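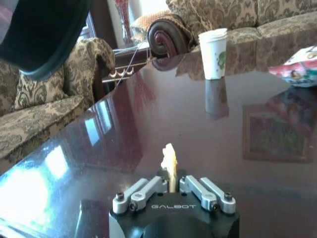
Opinion & Public Life > Local Politics

Thread: Vogler was no hero, and I'm not signing to put his name on Loketgate Bridge

prurdale_pete
I grew up in Prurdale and remember Vogler's first campaign. My mother had his sign in the yard. So I'm not some newcomer with a grudge. But the petition calls him "a hero of conscience" and I'd like to hear which vote that was. He told the churches he was with them, then missed the roll call. He told the unions the same and missed that one too. What exactly did he risk?

mossback44
He served 2 terms and answered his own phone. The man is dead. 3,661 people signed. Let it go.

prurdale_pete
3,661 signatures from where? The form never asked for an address. I signed as a test with only a first name and it took it.

K. Venkataraman
I helped carry the petition, so I'll answer that. The online form was open to anyone, yes. The paper sheets did ask for a street, and 600 of the signatures are on paper. You can think that's too few, but please don't suggest we made people up.
Keerthana Venkataraman, Flarkville

prurdale_pete
Fair enough on the paper ones. I still don't see why the council should look at the big number at all.

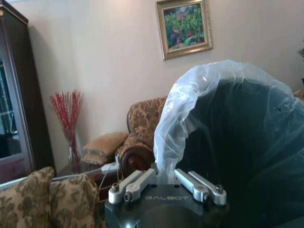
Plastic bag over a dark object

drywell
I'm with Pete on the word hero and against him on the rest. Vogler got the clinic road paved when the county had said no for years. That's worth a plaque. A bridge is a lot of bridge for one road.

mossback44
> A bridge is a lot of bridge for one road

It's a short bridge.

hal_on_third
My problem is the sermon part. I heard the October speech and the pastor had him down as a saint by the second paragraph. I voted for Vogler and he'd have left the room. If you want to honor faith, fine, name it for somebody who kept the church kitchen going. Politicians already get their names on enough things.

K. Venkataraman
Hal, he sat through the same kind of speech when he retired and he did not leave. I was two rows back.

hal_on_third
OK, he'd have wanted to.

drywell
Does anyone know what the new signs cost? The handout says "minimal" and I have never seen that word turn out cheap.

K. Venkataraman
No figure yet. The public works office has 90 days to reply.

prurdale_pete
Then why is the vote scheduled before the reply? I'll hold off until I see a number and a voting record, side by side. If the record has one hard vote in it, I'll post it here myself.

mossback44
Saving this page.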